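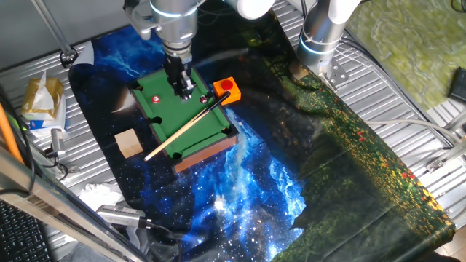 October 2025, notebook, sales reconciliation, still. The Rilon figure for January won't match anything. The manufacturer's release says 2461 units, the registration file says something lower, and the dealer reports say whatever the dealer was feeling when he filled in the form. I plotted what we trust so far, and the trend line came out with the same slant as the cue lying across the little green pool table, low on the left and high on the right, with a couple of points on the chart to keep it company the way the cue has a couple of balls. I would not bet a lunch on it. Cayetano says the slope is "encouraging," and he is the one who has to present it.

Definitions first, as I keep losing them. The manufacturer counts a car as sold when it's invoiced to the dealer. The registration people count it when it gets plates. Dealers count it when the customer signs, unless it's the last day of the month, when a customer who has looked at the car in a warm way will do. So there are three numbers for every month and all of them get called "sales." Going to write W, R and D next to everything from now on (wholesale, registered, dealer). The 2461 is a W. I spent most of the morning treating it as a D.

Pulled Prakdale out on its own. It's one store and it was throwing the whole region off. Their January D is up nicely over the year before and their R is flat. The difference is 100 cars, on the nose, and I don't like round numbers in real data. Called their office. They put cars into the loaner fleet in January and reported them as retail. Loaners here don't get plated until they go into service, so they hadn't turned up in R by the cutoff. Fine. The woman on the phone was perfectly cheerful about it and asked if we wanted them "back."

Took the loaners out and reran. Region drops, slope drops with it, Cayetano's encouragement drops too. Year over year is still positive for Rilon. I'm keeping the old run in the folder marked BEFORE PRAKDALE so that nobody thinks I made the first chart up.

Casado is a different mess. The model changed over in the middle of the period and the old one and the new one have the same name, the same trim letters and, for one awful stretch of the file, the same model code. Tried splitting by price. Doesn't work, the old ones were being cleared with cash on the hood and the new ones were going out over sticker, and then a few stores did it the other way around for reasons of their own. Tried splitting by engine. Works until you get to the fleet rows, where the engine field says "YES."

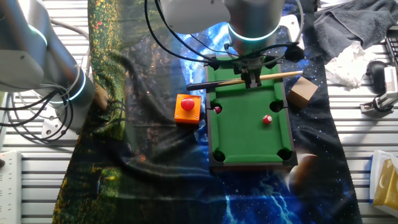
What did work, mostly, was the ship date. Anything shipped before the changeover is old, anything after is new, and there's a small pile in between that I'm calling old until somebody complains. With that rule the Casado picture makes more sense. The old car didn't fall off a cliff in January. It ran out. Stores had none left to sell and the new one hadn't reached them yet, so the "collapse" in last week's draft is a supply gap. Rewrote that paragraph. The draft also said buyers were "walking away from the nameplate," and I'd like it noted that I did not write that sentence, though I did read it twice and let it go.

Incentives. There was a 600 dollar loyalty offer on Rilon and it's not in our spend table at all. Found it in a dealer bulletin stapled behind a different dealer bulletin. Need to know if it stacked with the lease cash. If it did, the average price we've been quoting is too high and the "buyers are paying more" line goes too. If it didn't, it hardly matters. Asked Cayetano, who said "it depends on the store." Of course it does.

Days' supply: I've been using selling days and Grutuvia's old sheets use calendar days. Both are all right and they can't be put on the same axis, which is what I had done. The jump in the chart is where one stops and the other starts. Converted the old ones. Jump gone. Shame, it was the best looking thing in the report.

Also checked whether the weather explained anything in January. It did not, or at least it explained good stores and bad stores equally well.

To do, next person or me:

– ask Prakdale when the loaners actually went into service, and put them in whatever month that was
– get the other stores to say whether they did the same (they did)
– 6 rows in the Casado file with no ship date and no store, leave out for now
– lease cash / loyalty stacking, in writing please
– W, R or D on every column heading, no exceptions, Cayetano
– redo the title page, it still says "record month"

Stopped there. Rilon up a bit, Casado unknown until the gap closes, report not going out on this version.

Home Notebook Sales Data Archive Search Contact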